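February 16, 2020
By the Henudness Customer Care Desk

Section 3: Putting up your Herimlow pre-lit garland on a banister

Welcome back! If you've come straight here from Section 2, your garland should be out of its box and lying full length on the floor, and you'll have had a good look at it to see that nothing was crushed on the way to you. If you skipped Section 2 (plenty of people do, and we don't mind a bit), go back for the page on checking the bulbs before you carry on. It's so much easier to swap a bulb while the garland is on the floor than when it's wound around a handrail halfway up the stairs.

Before you start

Give yourself a clear evening if you can. Fluffing the branches is the slow part, and it's the part that makes the biggest difference to how full and natural the greenery looks, so put the kettle on and don't rush it. The Herimlow has 600 branch tips and every one of them has been squashed flat in a box since it left the warehouse.

You will need:
- the garland and its plug-in adapter
- the bag of green fabric ties
- a soft cloth
- a step stool with a wide, steady base, if your staircase is open on one side
- light cotton gloves, if your hands are sensitive (the needles are PVC and can be a little scratchy)

CAUTION: Keep the garland unplugged until you reach step 9. Never fluff, bend or tie it with the lights on.
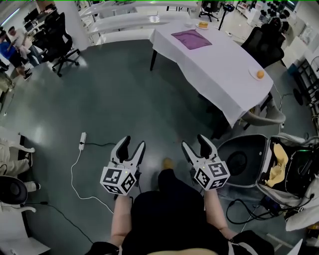
Fluffing the branches

1. Start at the plug end and work toward the far end. Take hold of the first cluster close to the centre wire and gently pull the tips apart, one up, one down, one out to each side.

2. Leave the underside of each cluster fairly flat. That's the side that will sit against the rail, and if you fluff it as generously as the rest, the garland will want to roll over on you every time somebody brushes past.

3. Tuck the light cord in as you go. You want the bulbs near the ends of the tips and the cord hidden down by the centre wire. If a bulb has slipped out of its clip, press it back in with your thumb until it clicks.

4. Once you reach the far end, stand back and squint at it. Squinting sounds silly, but it blurs the colours and makes the thin spots easy to find. Go back and fuss with those.

NOTE: Some needles will come loose the first time you do this. A small handful is quite normal and you won't see nearly as many next year. Sweep them up promptly if you have pets or a crawling baby.

Hanging the garland

5. Wipe the handrail down with the soft cloth and let it dry. Polish or hand cream left on the wood can make the ties slide, and on older varnish the dye in the ties may leave a faint mark. If you're at all worried about your finish, slip a strip of felt under each tie.

6. Decide which end the plug goes at. For most homes that's the bottom of the stairs, beside the newel post, but do have a look for your nearest outlet first. The adapter lead should reach it without being stretched and without crossing a tread.

7. Tie the plug end to the rail first. Then lay the garland along the top of the rail and add a tie every 45 cm. The whole thing weighs 2,355 g, which doesn't sound like much, but a long unsupported swag will pull on the ties above it and creep downhill over the weeks.

8. If you prefer the draped look, let the garland dip between ties on the outer side of the rail only. Keep the inner side clear so that everyone still has something to hold on to.

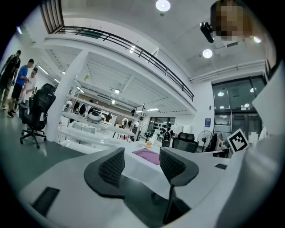 One customer wrote to us in January to say that she had given up on draping altogether on her curved staircase, and that tying the garland to the spindles just under the handrail worked far better, since it left the whole rail free for her mother's hand. We tried it on our own curved sample stair and have to agree, it looks lovely! If you go this way, use two ties at each fixing point, crossed over each other, and allow a few extra ties for the bend. Spare packs are listed under part name Sesov Ties in the accessories section.

CAUTION: Do not use nails, staples or wire to fix the garland. They can pierce the light cord.

Switching on and setting the timer

9. Check that the cord isn't pinched anywhere, then connect the adapter to the garland lead and plug it into the wall. The lights should come on steady and warm white.

10. Press the button on the adapter once for steady, again for slow fade, and a third time for twinkle. Hold it down until the lights blink to set the timer. They'll stay on for six hours and off for eighteen, starting from the moment you set it, so it's best done at whatever hour you'd like them to come on each evening.

11. Leave the garland on for 30 minutes and then feel along the adapter with the back of your hand. Slightly warm is fine. If it's hot, unplug it and get in touch with us.
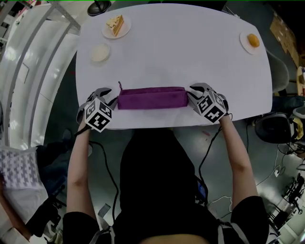

If one section stays dark, the trouble is nearly always a bulb that has worked loose while you were fluffing. Unplug, go along the dark stretch pressing each bulb firmly into its socket, and try again. If the whole garland stays dark, check that the connector by the adapter has been screwed all the way down. It takes a firmer twist than you'd think, and the collar should sit flush.

NOTE: The Herimlow is made for indoor use. A covered porch is still outdoors as far as the adapter is concerned, so please keep it inside.

Taking down and storing the garland is covered in Section 4. Do hang on to the original box, and pop the leftover ties in with the adapter where you'll find them again.

Related items
- Herimlow Garland, Section 4: Taking Down and Storing
- Sesov Fabric Ties, Spare Pack
- Moura Wreath Hanger for Doors
- Replacement Bulbs, Warm White
- Henudness Zippered Garland Bag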